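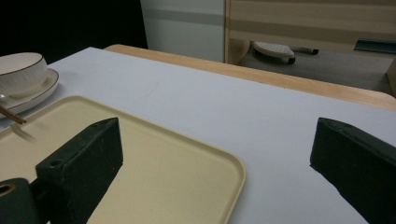
3.2 Length of stay and the order of service

The data were collected in two cafés, Trallamen and Lencho, over 14 working days in March. We recorded 1368 visits in total. Visits in which the guest took the order away were removed, and 844 visits remained for the analysis. The start of a visit is the moment when the guest sits down, and the end is the moment when the guest leaves the seat. Waiting in line before sitting is not included – this differs from the procedure in our earlier report on the Zokadetti market hall.

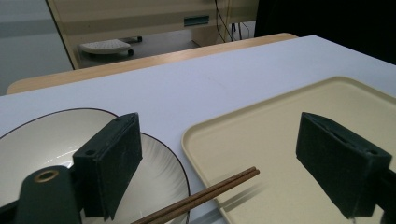 Guests who received the bill together with the drinks stayed for a shorter time than guests who had to ask for it. The difference was found in both cafés, but it was larger in Lencho, where the distance to the counter is longer. We used the single tabletop (Figure 1) as the unit of recording, so two guests who sat together were entered as one visit. If one of them left early, the visit continued until the second one left. 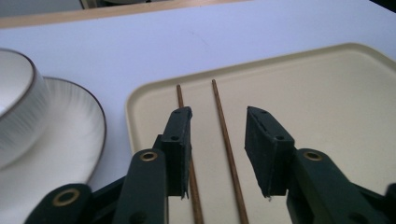 In six visits the bill was brought twice by mistake, and we kept only the first time. The times were entered by hand in the Firiron form and checked on the same evening. We did not ask the guests about their reasons for leaving, therefore the effect of the bill cannot be fully separated from the habits of regular guests – a question which we discuss in Section 5.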